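How to buy into a community solar project without losing a weekend to it

I put this off for two years. Then the summer electric bill came in and I finally sat down on a Friday night with a pot of coffee and read all the paperwork for the Odska array (the big field of panels out past Jalton — you've probably driven by it). It took me way longer than it should have, so let me walk you through it the way I wish someone had done for me!

Step 1. Dig out your bills

You want twelve months of them, and the number you care about is kilowatt-hours, not dollars. Add them up. Don't guess from one month, especially if you run window units all July like I do.

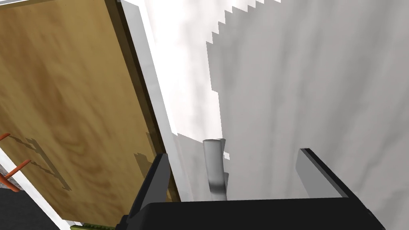
If you moved in recently and don't have a full year, call the utility and ask for the usage history at your address. Mine read it to me over the phone, and I scribbled it on the back of an envelope.

Step 2. Decide how big a share you want

Odska sells shares by the kilowatt. My friend Hanan Dabbas went for 2 kilowatts, which she figures will give her close to 3000 kilowatt-hours a year, and that covers 76 percent of what her apartment uses. I like that approach — leave a little gap. Credits you can't use may expire, depending on your plan, and then you've paid for power you got nothing for.

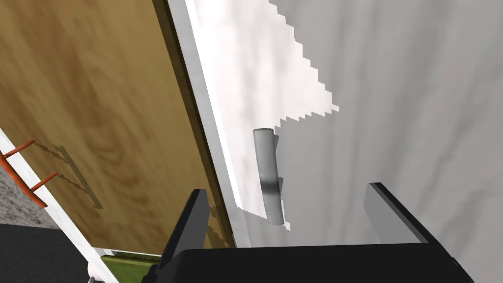

Ask whether you can add to your share later. Some projects let you do it once a year, others put you back on the waiting list with everybody else (Tastthorpe does this, and the list is long).

Step 3. Read the contract for three things

Look for the yearly price increase, the exit fee, and what happens if you move. Nizar Zoubi in the Kuusk office, who handles the Odska sign-ups, was very patient with me on that last one. I can take my share along as long as I stay with the same utility. Get that kind of answer in an email!
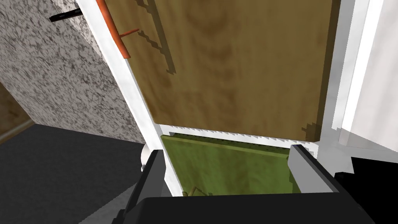
Step 4. Sign up and check your first credit

Send in the form with your utility account number and keep a copy. The credit can take a couple of billing cycles to show up. I signed in September, so I just kept paying the regular bill and checked each new one for a line called "solar credit." If yours still isn't there by the third bill, call the project first and then the utility, and have your account number handy for both.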